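What we spent, and what I would change in the second-year budget

I said in the last post that I would put the money side down in one place before I forgot it. We are a small workshop and the arm is the only robot we own. It came second-hand through a dealer called Draltix, and most of what follows is about the things that were not on their quote.

The arm itself was the easy bit. You get a price, you argue a little, you pay. I had set aside a sum for it and we came in under. What I had not done was sit down and list everything between the end of the arm and the floor.

The table was the first surprise. I had assumed we would bolt the base to an old steel bench and get on with it. Aníbal Carvalho, who has done this before, told me to stop and buy a proper perforated top. We looked at Jumance and at Woltasum. Jumance wanted 981 pounds for one size up from what we needed, and Woltasum would sell panels separately, so we went with panels. You do get a seam where they meet. We keep a flat board over the working area and I have stopped thinking about it.

Then tooling. I had a gripper on the list from day one, with its own line and a fairly large number next to it. Aníbal asked what the first job was. The first job was pushing small parts about on a flat surface and learning how to program the thing. For that you need a stick. We had a rod turned up locally for 15 pounds and spent the gripper money on other things. The gripper has moved to July, when I will know what I want it to hold.

The clamp on the wrist is worth a mention. I paid extra for a lever instead of screws, having been told we would be swapping tools every day. We have one tool. Leave it off if you are in the same position. 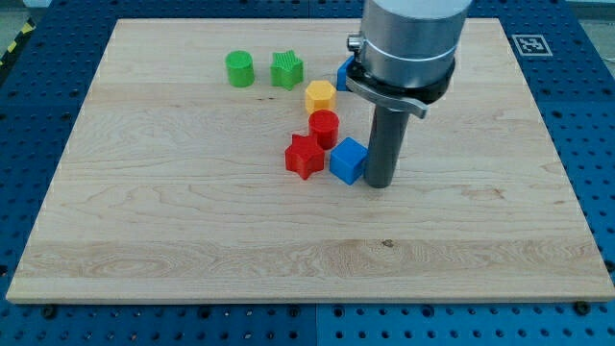 The rod, the board and the coloured blocks, with a marker on the table behind.

The blocks are from a child's shape sorter. I was close to ordering a set of machined test pieces from Phùng, which were very nice and cost 213 pounds before delivery. Aluminium stars and cubes are still stars and cubes. The toy ones are light and nobody minds if they get scuffed.

The marker is a printed square and cost us a sheet of paper. The camera that reads it is another matter. I had put down the price of the camera and left out the mount, the long cable and a better lamp, and those three together came to more than the camera did. If you are planning a set-up with any kind of vision in it, price the lighting at the same time. I would also allow a few days for fiddling with it, and count those days as money.

Floor tape, signs and the risk assessment all went under "sundries", which was a mistake. The assessment was a bill in its own right. Our insurer wanted to see it before we switched anything on, so we paid for the arm to sit under a sheet while we waited. Next time I would book the assessor before agreeing a delivery date.

For this year I have put in 500 pounds for spares and cables, the gripper, and a day of training for one more person. At the moment only two of us can run it, and we were both off over Christmas. I have left out the second arm that keeps coming up in conversation. The first one is idle for a good part of most weeks.

A couple of people asked for the spreadsheet. It has suppliers' prices in it that I am not free to share, but I will strip those out and post the headings, which are the useful part anyway.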